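Chapter 4

Surfaces in the Home: Materials, Wear and Cleaning

By the end of this chapter you should be able to:
name the main groups of material used for household surfaces
explain the difference between hard and tough
choose a suitable cleaning method for a given surface
read the dilution panel on a cleaning product

4.1 Why the material comes first

A person starting work in housekeeping is usually handed a trolley of products and shown a room. It is tempting to begin with the products. In this book we begin with what the room is made of. A cleaner that is safe on glazed tile may dull a painted wall, and a pad that does no harm to a steel sink will scratch most plastics after a few strokes.

Household materials fall into a small number of groups. Plastics, ceramics, glass, metals, wood, textiles and painted finishes cover nearly everything a trainee will meet in the first year. Within each group there are differences, and labels are often missing, so part of the job is learning to judge by look, weight and sound. 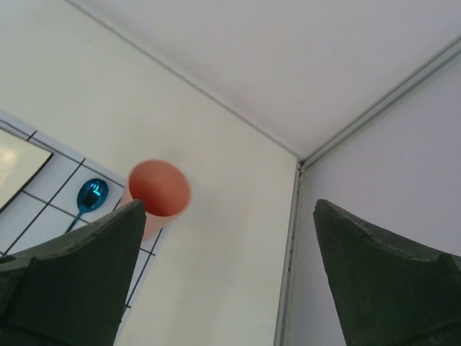 Plastics are light, do not rust and are cheap to colour right through. Their weakness is that they are soft. Scouring powder leaves fine scratches, and the scratches hold tea stains and grease. Heat is the other difficulty. Some plastics will stand a dishwasher, while others lose their shape well below boiling point. Where there is no mark on the base, wash by hand in warm water with a little washing-up liquid and dry with a soft cloth.

Hard and tough are often confused. A hard material resists scratching. A tough material resists breaking. Glass is hard but not tough, and polythene is tough but not hard. Keep the two words apart when you write up your practical work.

4.2 Rims, edges and joins

Most dirt in a kitchen or bathroom is found where one surface meets another. Flat areas are wiped often and dry quickly. Edges are missed by the cloth, stay damp for longer and collect soap, crumbs and limescale. Adanech Tilahun, who trained hotel staff at Horobets before teaching at college, has her students clean every edge in a room before they touch a flat surface. The order feels slow at first, but the loosened dirt then falls on to areas that have yet to be wiped. 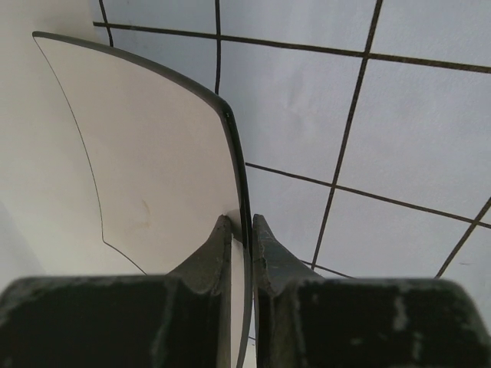 Figure 4.2 A pale panel with a dark rim. Wipe along the line of a rim, then across it.

Use a folded cloth for a rounded edge and a soft brush for a narrow groove. Avoid knives and metal scrapers. If dirt has hardened, lay a damp cloth over it and leave it while you work elsewhere.

Case note: the Grinance guest house

Geert Van Dijk runs the Grinance guest house. In June he changed from a powder cleaner to Clesero, a liquid concentrate, and found a dull film on the bathroom walls. The staff had been pouring the liquid straight into the bucket without measuring. The label asked for 200 ml in a full bucket, and one measured dose came to 338 ml. Once a marked jug was kept beside the tap, the walls needed a single rinse. Before you read on, write down two other ways in which the problem could have been avoided.

Tile and grout should be thought of as two materials. A glazed tile is close to glass on its face and takes up very little water. Cement grout is full of fine pores, so it darkens with use and is damaged by acids, including many limescale removers.

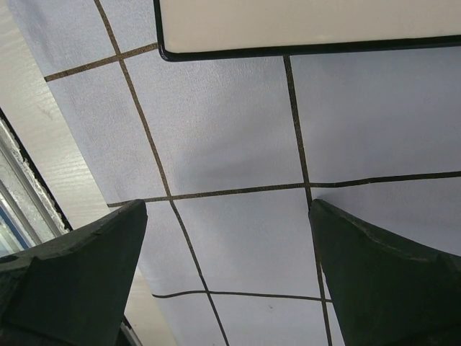 4.3 Measuring and diluting

Concentrates such as Clesero and Novex are sold by the litre but used by the capful. Read the whole panel before opening the bottle, and check whether the figure given is for a spray bottle or a bucket. A spray bottle commonly holds 500 ml. Put the water in first, then add the concentrate, so that it does not foam over the top. Label the bottle with the product name and strength, and never mix two products in one container.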